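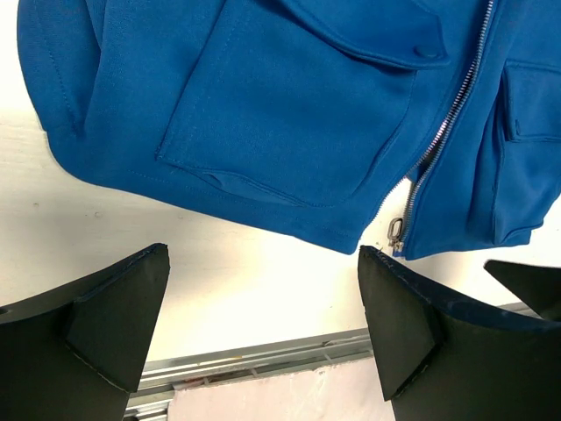 Blue zip-up jacket with a patch pocket, on a white surface.

Cabral Settlement Interviews
README, updated December 18, 2018

Cabral is a set of 60 interviews with people who moved abroad for work and stayed, plus 36 with longtime residents of the towns they moved to. We're thrilled to finally share it! Immigration gets argued over in big national numbers, and these talks are full of the small stuff: rent, bus routes, night classes, who helped with the first tax form.

What's in the folder
interviews/ holds plain text transcripts, one per person
codes.csv lists topic tags (housing, language, school, voting, remittances)
towns.csv has town type and main employers, with town names removed

Interviews were done by Nga Nghiêm, Cường Lò and Saeed Shojaei. Benjie Manalo did the tagging, and Lợi Trình checked 20 transcripts against the audio (thank you, Lợi, that was a slog). Audio is not released.

Known problems
Farm workers are thin on the ground here, and we'd love more. The voting tag was split in August, so older exports won't match. Interview 59 has no second half.

Please don't try to identify anyone. Corrections are very welcome, so send them to Benjie with the file name and line number.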